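Journal > 2023 > Shop and money

Tuesday, October 3, 2023

Okay, so today was budget day, and I have spent most of it in a chair with a cold cup of tea and the Živković quote open in the other window. Danica wants a number by the end of the week. I have three numbers, and I don't love any of them!

The plan, if I can call it that, is one arm and one gripper for the packing bench at Clolarden, bought before March if the money holds. Before we pay for anything I wanted to see the job run in the simulator (the Linidum trial, which has 11 days left on it), so I set it up with a plain teal mug and let it go while I did the spreadsheet.

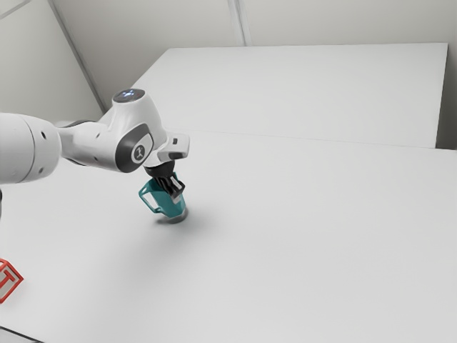
The arm itself isn't what scares me. It's all the stuff that comes after it on the quote – the stand, the cabling, the spare fingers, the training day that somehow costs more than the fingers. I went line by line with Snežana on the phone and we knocked out two things we can build ourselves. She thinks the second camera could wait a year. I'm not so sure, so I left it in with a question mark.

Then there's the wrist camera, which is a whole other headache. The cheap one is $214 and the better one is $276, and I went back and forth over that gap for way longer than it deserves (I've spent more on boots).
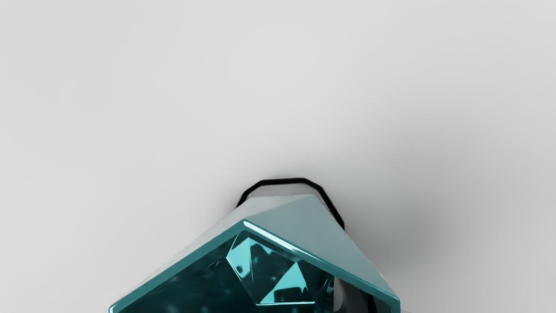 I put down the better one. If Danica wants to cut it, she can cut it. I also moved $30 a month into a line for finger pads, because pads wear out and last time we had no line for them and it came out of coffee money.

Faster called after lunch about leasing instead. Nice man, talked very fast, wouldn't give me the total over the whole term until I'd asked him three times. Buying still looks better to me, but I said I'd read what he sends.

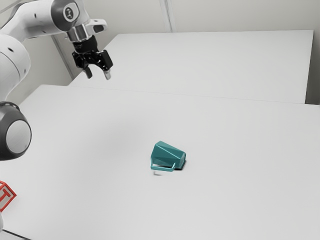 Costel thinks I should ask for two grippers and no second camera, and he said so twice, once by text and once in the hallway. A spare on the shelf beats a better view, according to him, and he'd want it in the first order so it ships free. I've asked Živković to price it his way too. Tomorrow I need to measure the bench properly and find out what the floor outlet can take.

Recent entries
The bench, the vise and the bad drawer
Slavica's list of what we own
Quotes, round one

Back to top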